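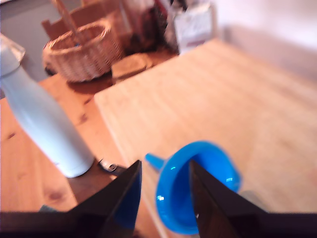
3.2 What ends up on the table

Figure 4. A blue plastic funnel on a light wooden cutting board, with a white bottle lying on the table to its left.

I went into the Florkside interviews wanting to talk about cupboards, and people kept dragging me back to their tables. Fair enough! The table is where the refilling gets done (oil into the small bottle, dish soap into the pump, vinegar into whatever is clean), and it's where I ended up doing most of my looking too. Figure 4 is a pretty good picture of what I came to call a pouring spot: a funnel, a board under it, a bottle close by.

The board surprised me. I had coded cutting boards as chopping tools from day one, and then Jade Hiebert, who was coding the same homes separately, asked why I kept ignoring them in the refill notes. She was right, so I went back through all 1313 diary entries and added a second code, "board as mat." It came up 76 times. People put the board down before they pour, mostly to save the table, and a few told me they like having an edge to stay inside of. One woman in the Wuvico building said she'd never once thought of it as a mat until I asked, and then she laughed and said she owned two boards and only cut on one of them.

Funnels are a different story. They're light, they don't stack with anything, and in the diaries they wander all over the place: hanging off a hook, sitting in a mug, lost behind the flour. Of the 20 households, the ones that kept a funnel near the bottles wrote about refilling as a quick job. The others wrote about hunting for it (sometimes at length, and with feeling). I don't want to push this too far with a group this small, and Rosaura Chambi has pointed out to me that tidy people may also just write shorter entries.

I also left one thing out of the coding that I now wish I'd kept, and that's how long the tools stay out after the pouring is done. The April diaries have bits of it, but only where people felt like mentioning it. I come back to those in Section 3.3, along with the drawers.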